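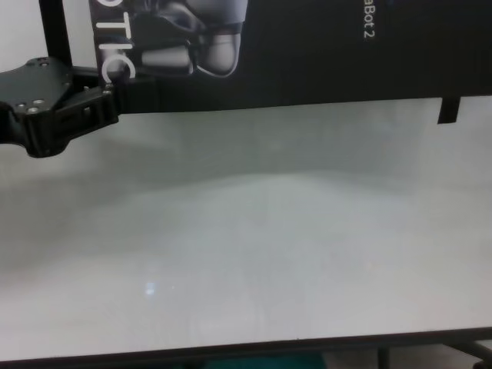
Jisero puts out new gripper control release, planner fix included

Jisero pushed the February release of its arm control software on Saturday, and the part most users will notice first is the gripper. Closing speed and holding force are now separate settings. Before this they were tied to one number, so anybody who wanted a slow gentle close also got a weak hold.

Yanti Harahap, who leads the control work at the company's Ristthorpe office, said the old setting was "a shortcut we took early and kept paying for." Users had been writing their own workarounds. Some of those will break. Release notes list which calls changed.

Also in this one: a rewrite of the motion planner's table check. The old planner padded every flat surface by the same amount, and it refused low approaches that were perfectly safe. People saw it as the arm stopping short over a bare table and throwing a collision error. The new version takes the padding from the calibration file, per surface, and drops it near the grasp point.

Harahap's team ran 3,000 planned approaches in simulation before the release, then a smaller set on hardware. Low approaches went through. Planning time went up a little on cluttered setups, she said, and thats still being worked on.

Pattinasarany, the open logging tool many Jisero users already run alongside, gets a proper hook this time. Joint positions, commanded force and planner state now land in the same log with one clock. No more lining up two files by hand. The hook is off by default - turn it on in the session config.

Perception side is mostly untouched. One fix for pale, low contrast surfaces, where the depth filter was leaving holes and the planner read them as gaps in the table. A second perception update is planned but has no date.

Upgrade notes, short version: back up your calibration file first, the format has changed and the converter only goes one way. Controllers on version 5 can update directly. Anything older has to go to 5 first. Allow 6 minutes for the controller to restart and dont cut power while it does.

Panstead, which resells the software to training labs, says it will hold its own customers on the old build for 2 weeks while it checks its course scripts agianst the new force calls. Support for the combined speed and force setting ends with the next release.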